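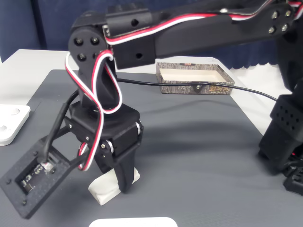
Sylvie Charbonneau says the first question is always the same: can we buy two? Her answer is always the same too. First we make a list.

Buying a robot arm is a bit like getting a fish. The fish does not cost much. The tank, the filter, the food and the light cost more. A robot arm needs other things as well, and a good plan has all of them in it before any money is spent.

What goes on the list?

Start with the job. Will the arm pick up small, soft things, or heavy ones? A small arm can be made of plastic parts and little motors called servos. Each servo turns one joint. An arm for lifting car doors is a very different machine, with a very different price.

Next come the extras. A gripper is the robot's hand. A camera helps a computer find out where things are. Then there are wires, a power supply, a computer and a table that does not wobble.

Last are the spare parts. Servos wear out and gears break. Planners often buy a spare servo at the start so that work does not stop for weeks while a new one is in the mail.

Adding it up

A club in Pemetport had 1,142 dollars to spend. The arm they wanted, from a shop called Zovent, cost 720 dollars.

1,142 - 720 = 422

That left 422 dollars. The camera, power supply and spare servo came to 400 dollars. Now there were 22 dollars left, enough for screws and tape. There was no money for a second arm.

What is a budget?

A budget is a plan for money. It shows how much you have and what you will spend it on. Dragica Atanasov keeps hers on one sheet of paper, with a column for the price she guessed and a column for the price she paid. The two columns hardly ever match, so she leaves a little money unspent until December.

Try it yourself

Pick a machine you would like to have. Write down its job, then everything it would need to do that job for a year.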